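Item 20 on the schedule was the table. Violeta Benítez wrote "dining, timber, pale, surface wear" and left the value column blank.

The contents of the Varau house were to be divided by weight of claim. Her uncle's will used that phrase and did not define it. Joaquín Aravena, acting for the estate, had proposed a points system. Each heir received 146 points in April and could allocate them against any item on the schedule. Unspent points lapsed. There were two heirs, Violeta and her cousin Gervasio Troncoso, and they had not been in the same room for some years.

"Condition?" said Gervasio. He had the duplicate schedule and a ruler.

"Scuffs. Some dark specks in the grain. One circular mark, left side, faint."

"Diameter?"

"It isn't a full circle. It's an arc."

He entered "arc". She noticed that his handwriting had become their uncle's, with the same closed fours.

"Cause of mark," he said.

"There's no column for cause."

"There's a remarks column."

Violeta considered the remarks column. It was 4 centimetres wide. 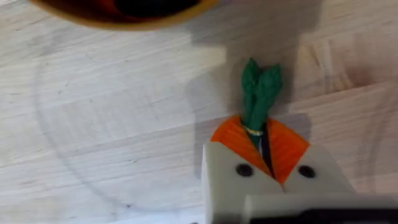 The carrot was item 21. It had a green top in two lobes, a pale band at the neck and a ribbed orange body with a dark gap down the middle. Their aunt had made a full set of vegetables the winter the road to Tarholm was closed, and the cousins had run a grocery from the end of the table with a bowl for the till. The prices were fixed by Gervasio and were not negotiable. A carrot had cost 3,774.

"Toy, one," said Gervasio. "Colour, orange. Material?"

"Soft."

"That isn't a material."

"Put soft."

He put soft. He then turned to the allocation sheet, which he had filled in at home in pencil, and rubbed out the figure against the table. The eraser took a while. He brushed the crumbs into his palm and looked for somewhere to put them.

"What did you have on it?" she asked.

"All of it."

"So did I."

Under clause 4 an equal allocation went to a coin toss, supervised by Mr. Aravena, who was in the driveway on the telephone. Gervasio wrote a new figure, turned the sheet around and slid it across to her. Against item 20 he had entered zero. Against item 21 he had entered 146.

"You've overpaid," said Violeta.

"It's well under the list price," he said, and asked her to initial the change.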